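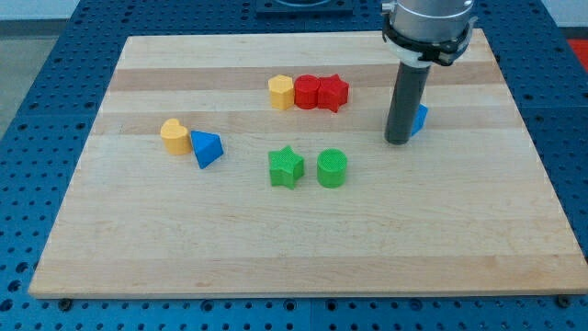 Linnea Tveit
Writer, lapsed pianist, keeper of this blog

I have started learning the accordion at an age when most people are getting rid of theirs. Mine came from a man called Bendik Åberg, who had it in his loft under a Christmas tree and two rolls of carpet. He wanted 60 pounds for it. I offered him fifty, he said 60 again in exactly the same voice, and I paid.

It weighs about as much as a toddler and has similar opinions on being put down. The straps were made for somebody with a different number of ribs. When you lift it out of the case it lets out a long low breath, like my uncle getting out of a deckchair, and the cat has left the room every time so far.

I played the piano until I was fifteen and had assumed this would count for something. My right hand was delighted. There were the keys, black ones and white ones, turned on their side but otherwise behaving. My left hand, meanwhile, had been given a wall of small identical buttons it couldn't see, one of which has a dimple in it so you know where C is. You find the dimple and you feel your way out from there, like looking for the bathroom in someone else's house.

Then there are the bellows. On a piano you can stop and think. On an accordion you have only so much air, and if you stop to think with your arm out at full stretch you then have to play the next bit inwards, which feels like reading a sentence backwards while closing a heavy drawer. I spent most of October going in and out on one chord. My neighbour Khôi Ninh asked over the fence whether we'd had the boiler looked at.

I do have a teacher. Anežka Koubek gives lessons above the old shoe shop in Silladell and has the straightest back I've ever seen on a human being. At the first lesson she had me sit with the thing on my lap and not play it. Just breathe with it, she said. I felt a complete fool for ten minutes and then rather liked it. At the second she let me have a waltz, or the left hand of a waltz, and told me I was rushing. I have been rushing ever since. Apparently I am afraid of the third beat.

She keeps a shelf of handwritten music that belonged to her father, and the tunes don't have names so much as complaints. One of them translates as The Goose Has Gone Again. I'm hoping to be allowed The Goose by spring.

Practice happens at seven in the evening, after the washing-up, in the back bedroom with the door shut and a towel along the bottom of it. I'm told the towel does nothing. I can get through one verse of something my grandmother used to hum, provided I don't look at my hands, think about my hands, or hear anyone on the stairs. Bendik has asked me to play it for him when it's ready. I've told him not to clear his diary.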